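Jasska Desktop Cabinet, Two Drawers

12 comments | 63 shares

If your desk is anything like ours, it collects things. Stamps, spare keys, the good scissors, a birthday card you meant to mail last month. We kept hearing from customers who loved our larger Jasska pieces but wanted something small enough to sit right on the worktop, and so the desktop cabinet came along (and we have to say, we're awfully fond of it).

The cabinet arrives fully put together, so there's no bag of screws to lose and no evening spent on the floor with a hex key. Just lift it out of the box, peel the felt pads off their card, stick them underneath, and you're ready to fill it up. We do suggest giving it a day or two to air out before you put paper inside, especially in January when the house is closed up tight.

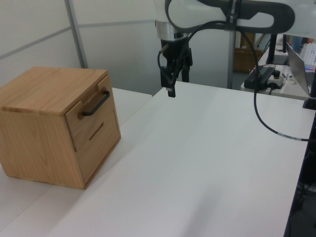 Jasska in pale oak grain, with bar handle above and slot pull below.

Both drawers lift out completely for cleaning. A soft, slightly damp cloth is all you need, followed by a dry one, and please skip the spray polish! It leaves a film that shows up on lighter finishes. If a drawer starts to drag after a few years, rub a plain candle stub along the runners and it will glide again. Our own shop cabinet gets opened all day long, and it has had the candle treatment once.

We pack every order by hand at Ikside and most leave us within 7 working days. You're welcome to add a gift note at checkout, and we'll write it out on a proper card for you. Returns are simple too: keep the box, send us a message, and we'll set up a pickup. Replacement handles and felt pads are always in stock, even for older pieces, so do ask if yours has gone missing in a move.

Ships: fully assembled
Care: damp cloth, no polish
In the box: cabinet, felt pads, care card

Related items
Jasska Tall Cabinet
Jasska Letter Tray
Cui Pen Rest
Cui Wall Shelf, Short
Felt Pads, Set of 12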